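Notebook: floor friction, Chisholm building
2025-11-05

Carried over from the April entry: the ground floor reads lower wet than the sample tile we kept from the same finish batch, and the difference is larger than the operator spread. Three possible causes were listed then: detergent residue, wear on the slider, and a real change in the surface. Today was meant to separate the first two from the third. Jocelyn Lavoie read the scale, I did the releases and the notes. We swapped once at the sample tile to check for reader bias and saw none worth recording.

Setup

Pendulum leveled on all three feet, bubble checked again after each move. Pointer friction adjusted until the free swing came back to zero three times in a row. It needed more turns than usual and I suspect the felt washers are compressed. Spares are in the flat tin under the bench, not in the instrument case where the label says they are.

Contact length set with the gauge at every position and in every direction. Last time we set it once per position and trusted the floor to be flat. It is not, especially near the expansion joint, where rotating the instrument by a quarter turn was enough to put the slider out of tolerance.

Slider: Turnico soft rubber, new from the sealed bag. Conditioned dry on the abrasive sheet, then wet on the lapping film. Edge inspected under the loupe. Bevel even, no nicks. The old slider was kept for comparison and had a visibly rounded working edge, wider at one end than the other, which points to the foot being slightly out of square. To be looked at before the next session.

Water: tap, left to stand with the instrument to come to room temperature. Applied with the spray bottle, full wetting of the swept area before each release. First swing discarded, next five recorded.

Footwear and slider choice
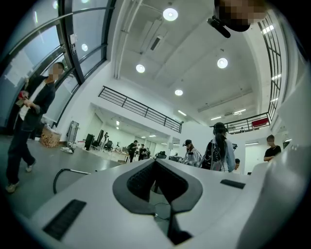 Slider hardness ought to follow what people wear on the surface, and the April entry used the hard slider throughout without giving a reason. Hard rubber is a reasonable stand-in for a dress heel or a stiff work sole. It is a poor one for a soft athletic outsole, which wets and drains differently and conforms more to fine texture. The ground floor is a polished gray surface and the foot traffic there leans toward casual shoes; the light-colored sneakers on the man at the left, with his dark jeans, are the sort of footwear I have in mind. For this floor I now want both sliders run at every position, with the soft one reported first. The hard slider results stay in the table so that the April numbers remain comparable to something.

One caution on the above. Soft slider readings are more sensitive to temperature, and the correction we have on file is for the hard compound only. Until there is a curve for the Turnico material, no correction is to be applied. Write down the surface temperature and leave the reading alone.

Residue check

Cleaner is Jornico neutral, mixed by the cleaning crew in the scrubber tank. The dose card calls for one measure per fill. The measure in the closet is a kitchen scoop. We weighed what it delivers and got 212 g level, 10 g more or less depending on who levels it. The card does not give a weight, so the scoop cannot be called wrong, but a written target would help. I have asked for one.

Rinse test: 146 ml of clean water on a masked patch, agitated with a white pad, lifted with a syringe and compared against a blank in the conductivity cell. The patch sample was clearly above the blank. Second rinse of the same patch was much closer. Third was the same as the blank within the resolution of the meter.

Wet readings with the new soft slider were taken on the masked patch after the third rinse, then on the unrinsed floor beside it. The rinsed patch read higher in both directions. The old slider showed the same ordering at a lower level overall. So residue is contributing, and slider wear is contributing on top of it. I would not yet put a share on either. The two effects may not add in a simple way, as a rounded edge rides differently on a film.

Dry readings were close everywhere and tell us little, as expected. They are in the table for completeness.

Scrubber hour meter stood at 1,544. The brushes have not been logged as changed in the period covered by the binder. Bristle length looked short at the outer ring. If contact is poor there, the residue should show up as bands along the direction of travel, which would be easy to test with a line of patches laid across a pass.

Stance during walk-over
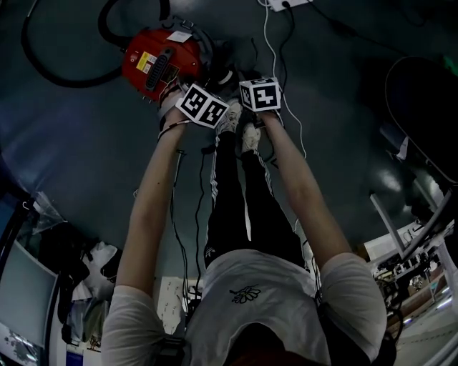

Walk-over notes

The walk-over is subjective and goes in the book only as a cross-check. Wet strip, normal pace, straight line, then one turn at the end. Feet started side by side on the mark. Both of us found the strip acceptable going straight and less so in the turn. Jocelyn rated the rinsed strip better without being told which it was. I knew, so my rating is struck out.

The strip should be longer next time. With the present length the walker is already shortening stride before reaching the middle, and the turn falls too near the tape.

Open items

Square the slider foot and check with the gauge block.
Replace felt washers, correct the label on the instrument case.
Get a target weight for the Jornico dose.
Patch line across one scrubber pass, before and after a brush change.
Soft compound temperature curve. Clekville may have one from their own floor work; otherwise we run it on the sample tile in the cold room.
Repeat the full grid after a clean-water-only scrub, same positions, same two sliders.

Raw sheets are in the blue folder, signed by both. The reading crossed out at the joint was a release error and was repeated on the spot.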